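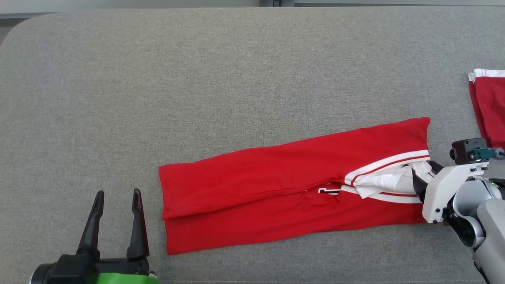 The queue for the Pirkix tent went twice round the hall, and I didn't care one bit. I'd been up since 7, I'd eaten a pasty on the coach, and I was going to play Gindwood before anyone else on my street!

"You get 30 minutes," said the girl on the door. "Headphones on the left. Don't kick the cable."

So I sat down, and there was the forest. Oh, it was lovely — all that fog, and the lamps swinging, and somewhere off in the trees an old radio playing a waltz. I was a postman. I had a bag with over 70 letters in it and a village called Flutmont to find before dark. The first one was for a Mrs Hafþórsson at the mill, and when I knocked she opened the door and asked if I'd walked far.

I typed that I'd come on the coach.

"With a pasty, I expect," she said.

I laughed out loud, and the boy at the next screen turned to look. His postman was fighting a bear. Mine was being offered a chair by the stove and a slice of seed cake (two slices, in the end), and I took my boots off, as you would.

"Shall I read it to you?" I typed.

"Please," she said, and passed me the letter. It had my address on the back.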